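Visit report: Najjar data collection floor, Clukley
11 Feb 2026

Two of us drove out to the Clukley site to see how Najjar gathers the examples it uses to train its arms. We build small test fixtures and have been thinking about handing part of the sorting and loading work to a learned system. The question for the day was how many examples that takes, who makes them, and what a day of making them looks like.

The building is a former print shop off the county road. Parking is at the back. Visitors sign in at a tablet, get a badge, and leave coats in a locker because sleeves and cords tend to catch on the leader arms. We were met by Quentin Jacquet, who runs the floor, and given coffee and a short safety talk. The talk covered the stop buttons, the yellow tape, and where to stand when a station is live.

There are 12 stations in one long room. Each has a table, a pair of arms, a screen, and a chair for the operator. The operator moves a set of leader arms by hand and the working arms follow. Small cameras ride at the wrists, and another looks down from a pole. When the operator presses a foot pedal the recording starts, and a second press ends it. One recording is one episode. Most of the ones we watched were under a minute.

After each episode the operator marks it as good, usable or bad. Bad ones are kept too, in their own folder. Jacquet said they threw them out in the first year and later wished they hadn't, as the team that trains the models now wants examples of failed grasps and of recoveries. A recovery is an episode where the part slips or lands wrong and the operator fixes it without stopping the recording. Those are asked for on purpose now, on a set number of runs per shift.

The work is handed out as task cards. A card gives a sentence in plain words, the parts to be used, and what has to change between one run and the next. On the card we were shown, the operator had to shift the starting spot of the part every time and change the approach side every fifth run. The software they use for this is called Wovent. It shows the card, takes the pedal signal, and will not open the next episode until the grade is entered. It also keeps a map of starting spots already used, so that the operator can see which parts of the table have been left out. New operators tend to put things back in the same place without knowing it, and the map was added to deal with that.

We spent most of the morning at the station for small electrical parts. These are harder than the blocks and cups the floor began with. A solenoid with its leads attached is not one solid thing to the arm. The body goes where the fingers go, but the wires swing, drag and catch on whatever is near. The operator has to plan for them. She told us she watches the leads more than the part itself, and that she slows down on the lift. 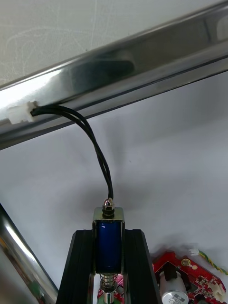

Yoshinori Nakajima did not agree that slow is better. He said that if every lift in the set is slow, the arm learns to be slow everywhere, and the customer ends up with a machine that takes twice as long as a person. He would take a fast run with one small correction in it over a careful one with none. Jacquet answered that the speed can be raised later on when the motion is clean, and that sloppy wire handling cannot be fixed the same way. The two of them had plainly been over this before. For now the cards for wired parts say "steady pace" and leave the rest to the operator.

The current set for this family of parts holds 563 episodes graded good or usable. We asked if that was enough. The answer was that it depends on how different the parts are from each other and how much the table changes. A first model was trained in January on 106 episodes and did fine with parts in the middle of the table, then did badly near the sides. The later episodes were collected mostly to fill those gaps.

Shiny metal came up several times. Bright reflections shift when the arm moves, and the wrist cameras pick all of it up. The training team does not want the tables made any cleaner or duller for that reason. Real benches have bare metal, boards and loose leads on them, and a set gathered on a plain surface would not be of much use on a bench like ours. Lights are moved between shifts and the change is written in the log.

Lunch was sandwiches in the front office. In the afternoon we sat in on a review. Two reviewers go through a share of each day's episodes at double speed, with the wrist view and the pole view side by side. They check that the sentence on the card matches what was done, that the start and end are trimmed properly, and that the grade is fair. Of the batch we watched, most grades stood. A few went from good to usable, one for a lead that was still pinched under a finger at release, another for a long pause before the pedal.

Operators work at the leader arms for 20 minutes and then swap to grading or resetting tables. We each had a try. Closing the fingers is easy. Judging depth is not, and my first three runs were marked bad, correctly.

Notes for our own planning:

Our parts have leads of different lengths. Najjar would treat those as separate cards.

They would want a box of real parts, including bent and used ones, before giving a price.

Raw episodes can be handed over along with the model. Format is to be settled. Briltar, who make our current feeders, should be asked whether their controller can log in step with the arms.

Reset time between runs was longer than the runs themselves at two of the stations. We should ask how that is billed.

Next call with Jacquet is to be set once the parts are boxed up.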